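Foro Estoletti > Casa y orden > Mesas y superficies
Tema: Mesa blanca con pasacables, ¿mantel si o no? (y el peluche de paso)

marcelino_b
buenas, pregunta rápida que estoy con prisa. Tengo mesa blanca grande, el tablero con el canto de atrás en curva, dos agujeros pasacables en las esquinas del fondo. La uso para todo: merendar la niña, ordenar juguetes, coser algo. Duda: tela blanca encima siempre, o mesa pelada y paso bayeta. Y segunda duda, el conejo blanco de peluche acaba SIEMPRE en el plato. Plato verde claro, redondo, con borde. Lo lavo, lo dejo, al rato otra vez el bicho dentro. Vale como sitio fijo para el peluche o es una guarrada??

fadwa_samir
Mesa pelada. Siempre. La tela blanca es un imán de migas y encima se arruga con mirarla.

plevley77
depende del acabado. mate o brillo? si es mate se marca todo, yo pondría tela

marcelino_b
mate. Con una textura finita en diagonal, casi no se ve

Mitsuko F.
Yo tengo una parecida y uso tela solo por la tarde. Por la mañana pelada, pasas trapo y fuera. El plato... mientras no comas luego en él.

marcelino_b
Va, cuatro. Tres con la mesa pelada y la última con la tela puesta, sin planchar ya lo se 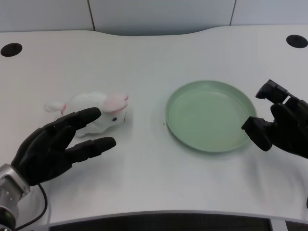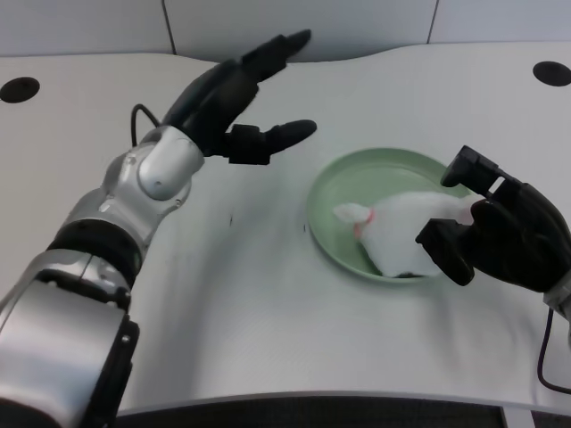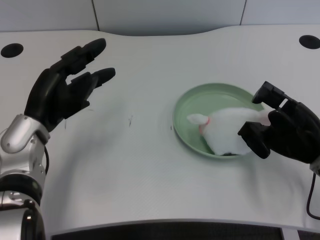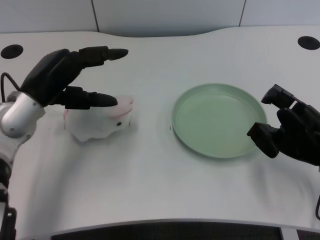 A lo que iba, que la tela me la regalaron y me da pena guardarla, pero cada vez que muevo un plato se me va media tela detrás. Pesos en las esquinas no quiero, ya probé con pinzas y queda de terraza de bar. Alguna idea que no sea pegarla?

fadwa_samir
Lo dicho, pelada. Con la tela arrugada así parece que estas de mudanza. Sin acritud eh

plevley77
pues a mi me gusta mas con tela. plancha 3 minutos y listo. Para que no resbale, malla antideslizante de la que va debajo de las alfombras, la cortas 4 dedos más pequeña que la tela y no se ve nada

Mitsuko F.
+1 a la malla. Ojo con taparte los pasacables, deja libre la franja del fondo. Yo los tapé y luego a oscuras buscando el agujero con el cable del flexo en la mano, un cuadro

y_mizuno
Entro solo por el peluche. El plato NO. Si es el de merendar, no. El peluche suelta pelusilla y pilla grasa, y un conejo blanco se pone gris en nada. Búscale una cesta o una balda y el plato para la tostada.

marcelino_b
es que en la cesta no lo quiere. El plato es "la cama", palabras de la jefa. Tiene cuatro años, no negocio

y_mizuno
Pues compra otro plato igual y que uno sea cama y el otro plato. Rotulador por debajo para no liarse.

fadwa_samir
Jajaja dos platos iguales, en dos días los tienes cambiados. Mejor de otro color el de comer

y_mizuno
También. Pero que no comparta, eso es lo que digo

shabnam.s
Hola, llego desde el hilo de lavadoras. El conejo cómo lo laváis? El de mi hijo es blanco tambien, con rosa por dentro de las orejas, y me da miedo que el rosa destiña

marcelino_b
a mano, agua fria, jabón del de bebé. Lo rosa de momento aguanta. Lo seco tumbado en una toalla, colgado de las orejas se me quedó raro una vez

Mitsuko F.
Funda de almohada cerrada con un nudo y programa delicado. Llevo así desde abril con el oso y va bien. Antes mira que los ojos estén bien cosidos o pegados, que luego aparecen en el filtro

plevley77
centrifugado a 188 no existe ya lo se pero alguien lo preguntó en el otro hilo y aun me rio

shabnam.s
Fui yo 😅 era un error al teclear

fadwa_samir
Lo de la funda no me convence, se queda jabón dentro del relleno. A mano y con paciencia. Dos aclarados, o tres si hueles jabón

Mitsuko F.
Paciencia no me sobra Fadwa jaja. Aclarado extra y arreglado

y_mizuno
Volviendo a la mesa, hule transparente? Proteges el blanco y no tienes ni arrugas ni migas metidas. Tengo uno de Hadley, 2000 meriendas encima y sigue

fadwa_samir
Hule no por dios. Se te pegan los brazos en verano

plevley77
hule nunca. En eso estoy con Fadwa, apuntarlo que no pasa mucho

marcelino_b
vale resumo pq tengo que salir: malla debajo, plancho la tela, franja del fondo libre, plato nuevo de otro color para comer. Y el verde se queda de cama. Fadwa no te enfades

fadwa_samir
No me enfado. Cuando tengas que lavar la tela cada dos días hablamos

Mitsuko F.
De que medida la malla? Te digo que las enrollan fatal en la tienda y sale con marca, estírala una noche debajo del colchón antes de cortar

marcelino_b
ni idea, mido esta tarde y lo pongo. El ancho lo complica la curva de atrás, supongo que cojo la parte más corta y corto recto

plevley77
recto si, no te metas a seguir la curva que te sale un churro

shabnam.s
Yo la mia la corté con el cutter encima de la propia mesa y dejé una raya de recuerdo. En el suelo y con cartón debajo, porfa

marcelino_b
anotado, gracias a todos. Me voy q llego tarde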